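Can a Robot Put a Computer Together?
Troditz Museum of Work and Machines – Learning Pages for Young Visitors
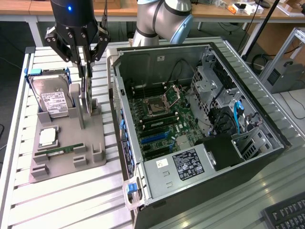

Many people believe that robots can already do every job in a factory. In some factories, robots weld car bodies, paint doors and stack heavy boxes all day long. These jobs have something in common. The robot makes the same movement again and again, and each part arrives in the same spot every time.

Building or repairing a computer is a different kind of work. A desktop computer contains many parts, and each part must be handled in its own way.

The processor
The processor is the chip that carries out the computer's instructions. It sits in a holder called a socket. A metal bracket on the socket must be lifted open before the chip can go in. The chip must then be lowered straight down, facing the correct way. If it is tilted or pushed, the tiny contacts underneath can be damaged, and the whole board may have to be replaced.

The memory
Memory modules are thin green boards with a row of gold contacts along one edge. They need to be pressed firmly into a slot. A person can feel when the module has gone all the way in. A robot must be given a way to feel this too, often with a sensor that measures how hard it is pushing.

The hard drive
A hard disk drive is larger and easier to hold. It is placed in a carrier, and the carrier slides into a metal cage inside the case. This is one of the simpler jobs for a robot, provided that no cable is in the way.

The cables
Cables are the hardest part of all. They bend, twist and slip behind one another, and they never lie in the same position twice. Your own fingers solve this problem without much thought. For a machine, picking up one soft cable among many is still very difficult.

How do engineers help the robot?
One method is to use a fixture. A fixture is a tray or stand that holds each part in a known place, in the way that an egg carton holds eggs. When the processor has its own square pocket and the memory has its own clips, the robot does not have to search through a pile.

Another method is to use two arms. You use both hands to open a jar – one to hold and one to turn. Two robot arms can share a job in the same way, although they must be programmed so that they do not bump into each other.

A third method is practice. At the Clilance workshop in Troditz, a robot called Kamel was given one task, which was to place a memory module in its slot. It made 500 attempts. In the first 200, it often stopped too early or pressed at an angle. By the end it was much better, but it still needed a person nearby to set things right when a module became stuck.

What about chores at home?
A home is even harder than a workshop. Nobody puts socks, cups and toys in a fixture before the robot arrives. Robot vacuum cleaners do well because floors are mostly flat and the job is simple. Folding a shirt or emptying a dishwasher asks for much more. Robots have done both in laboratories, usually slowly, and with mistakes that a grown-up would need to correct.

So the answer to our question is "partly." Robots can do some of the steps when everything has been prepared for them. People are still better at dealing with surprises.

Try it yourself
Put on a pair of thick winter gloves and ask a partner to time you. Thread 3 beads onto a shoelace, then tie the lace in a bow. Do it again with 2 fingers of each hand only. Which step took the longest? Write down what you would change about the beads or the lace to make the job easier for a robot.

Words to know
Fixture: a tray or stand that holds parts in place.
Gripper: the part of a robot arm that takes hold of things.
Sensor: a device that measures something, such as light or pressure.
Socket: a holder that a chip fits into.

Teachers may request the Estum activity sheets for this page at the museum's education desk.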